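Monday, August 3, 2020
Trernora cell, simulation build. Entry by Hugo Royer, with notes from Elfriede Kasten.

Picked up from the wrist camera problem. The close view now renders without the flicker on the plate edges. The flicker was two coplanar faces at the flange, and moving one of them by 3 mm in the model cleared it. Left the blue ring emissive for now. The pads keep their eight sides until we have measurements from the real ones in the Bassey workshop.
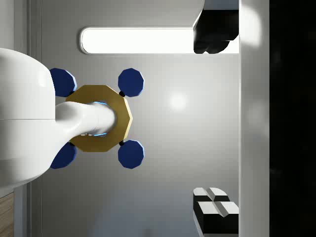 Fig. 1. Close view: gold plate, blue pads, ring lit at the wrist link.

The black joints are separate bodies in the tree. Elfriede wants them merged into the plate to save solver time. I would sooner keep them separate until the compliance values are in. Parked.

Afternoon went to layout. Ceiling mount kept, cabinet at the back of the pegboard table, plate in front of it, crates to the left, mugs to the right. Colour of the base changed to yellow at Ada Cirillo's request so it reads against the white walls. Physics step set to 300 Hz. At 24 objects the old desktop in the shop starts dropping below real time, so that is our ceiling.

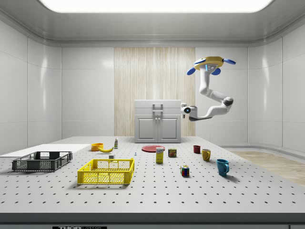
Fig. 2. Room view, gripper near the upper edge of the cabinet.

Open items:
Cabinet door hinges have no friction set. Tülin Duman has the numbers.
Banana collision mesh is still a convex hull. Replace.
Shadows under the crates look too soft compared with the shop lights. Low priority.
Check the joint 3 limit before anyone runs the reach test again.

Files are on the Unia share under August. Adesuwa Onyeka has the login.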